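Projects > Workplace automation > Pirenon > Progress report

Overview Reports Partners Budget Contact

January
By Grigoris Karagiannis

The Pirenon trial covers litter collection by a two-armed robot in furnished rooms, a job the Psarras cleaning crew now does by hand. This report covers the second stage of the grant.

The robot has logged 1,873 pickups in this stage, against a target of 500. Paper and wrappers are the bulk of the work. One arm keeps the bin at hand and the other does the reaching. 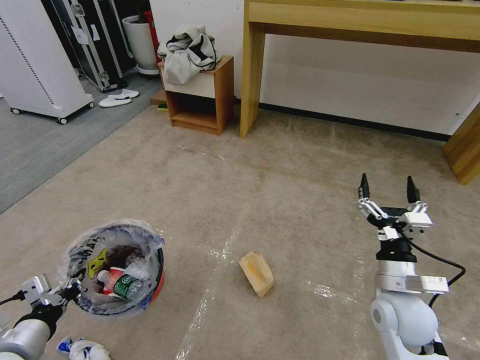

Weltetska asked in reply to our last note whether the crew would end up following the machine from room to room. At first they did. A cleaner now starts the robot, leaves for the next room and comes back to check the floor and tie off the bag. Stooping was the main complaint in the crew's survey before the trial, and it has dropped well down the list.

Some work has been added. Bags have to be changed earlier than before, and someone has to clear chairs and loose cables out of the way. We had not budgeted for this time — it comes to over 50 hours for the stage — and have moved it from the training line.

Bottles and cups are the current focus. They can roll when touched, and a missed grip costs more time than a missed wrapper.

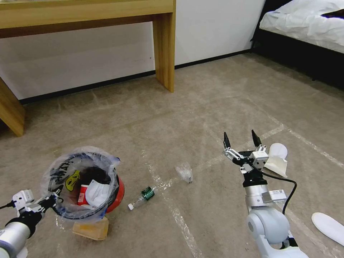 Astitz would like the hours saved to go into windows and bathrooms, with no change to anyone's contract. Psarras has agreed to this in writing for the length of the grant. Two of the crew have asked to train as operators, and their first sessions are set for the next stage.

Still open: the pay grade for operators, and who is on call when the robot stops during the evening shift.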